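Massawe Satire Headlines: README

Hi, and thanks for downloading this. I'm Akosua Yakubu, I put the set together mostly in the evenings, and this file is where I try to tell you what's in it before you go and train something on it.

What it is

A pile of political satire headlines, each with the first sentence of its article, tagged for what kind of joke it is. I wanted something small that I could read all the way through (and I did, more than once). There are 500 items. 300 of them come from Vellel, the humor site I wrote for until it folded, and the other 200 come from the Nerport student paper's joke pages. Both sets of editors gave written permission, and the letters are in the permissions folder.

The politicians in these pieces are made up. Vellel had a house rule about it, which annoyed me at the time, but it sure makes sharing the text easier now! You'll meet the same senator over and over, the one who keeps trying to get onto game shows. He was our most popular character and he shows up far too often, so if your model decides that all satire is about a man spinning a big wheel, that's on us.

Files

headlines.csv is the main one. Columns are id, source, headline, first_sentence, target, joke_type and notes. Notes is mostly blank.
splits.csv has train and test. The test set is 100 items, picked at random within each source.
guide.txt is the tagging guide, and it's long. Read the part on parody versus exaggeration at least, please.
permissions/ is what it sounds like.

How the tagging was done

I tagged everything once, left it alone through December, then tagged it all again without looking at my first pass. Where the two passes disagreed I went back to the guide and made a call. So there's one tagger here, with one sense of humor, and mine leans toward dry stuff about budget hearings. There are 12 joke types. If I did it over I'd merge "fake quote" and "fake study", they blur together constantly.

Target means who the joke is on: a party, a single politician, the press, voters, or unclear. Unclear gets used a lot in the student items. Some of those I still don't get.

Known problems

Vellel made fun of both parties but not evenly, and it depended on who was in office. Please don't use the set to measure which side is funnier. People have asked!

A few headlines run as near-duplicates because we recycled them every budget season. I left them in, but I kept each pair on the same side of the split.

Curly quotes in the Nerport half got mangled on export. I fixed what I found. If you hit a weird character, send me the id.
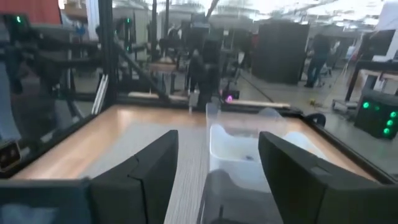

Light wood tabletop with black edging, gripper fingers in front.

Using it

Research and teaching are fine, and so is poking around for fun. Don't post the headlines as real news, and don't strip the source column if you pass the file along. I'd skip using it to build a fake news detector, too, as satire written for regular readers is a pretty different animal from a hoax.

Edow is the name of the little loading script in the tools folder. It reads the two CSVs, joins them on id and does nothing else.

Changes

Last updated 2nd January. Fixed two swapped ids in splits.csv, rewrote the section of the guide on fake quotes, and put the missing letter in permissions. Next on my list is a second tagger, if I can talk somebody into it.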